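Kitchen > Dishwashers > Loading and racks

tine_pitch
Lower rack, mixed restaurant plates. Large ones stand at the back left. Should the rims touch?

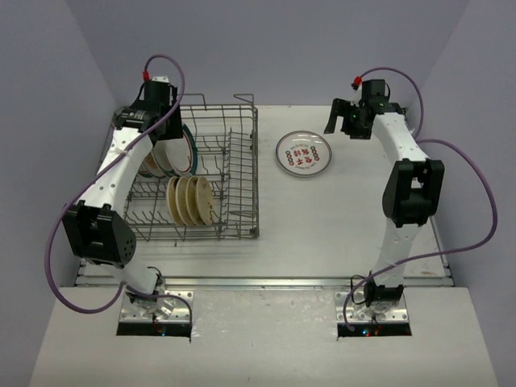

I have been leaving no gap there to save space. The manual says one plate per slot and stops.

Facundo Acuña
Leaning plates shadow each other. Skip a slot for anything with a wide rim.

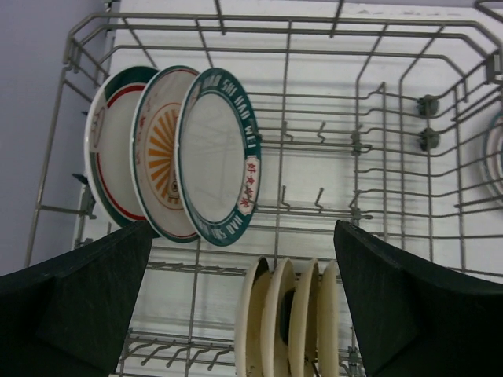

Three patterned plates leaning, four plain cream ones in a tight row.

brevside8
Disagree. Skipping slots halves capacity. Tilt matters more — same angle for all, faces toward the spray.

tine_pitch
Same angle is what I try for with the green-rimmed ones.

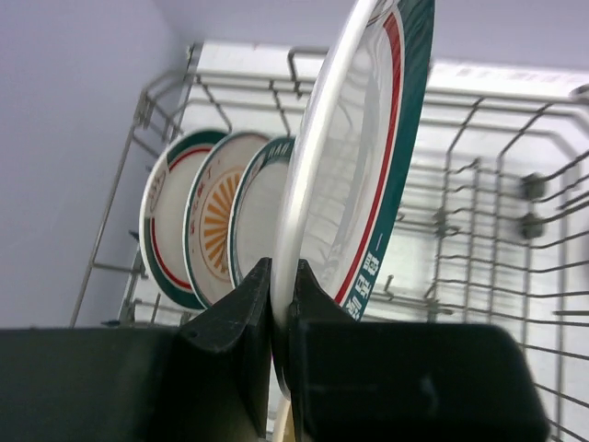 The cream ones are my real question, as they have brown stains.

Facundo Acuña
Soak those first. I would still space them.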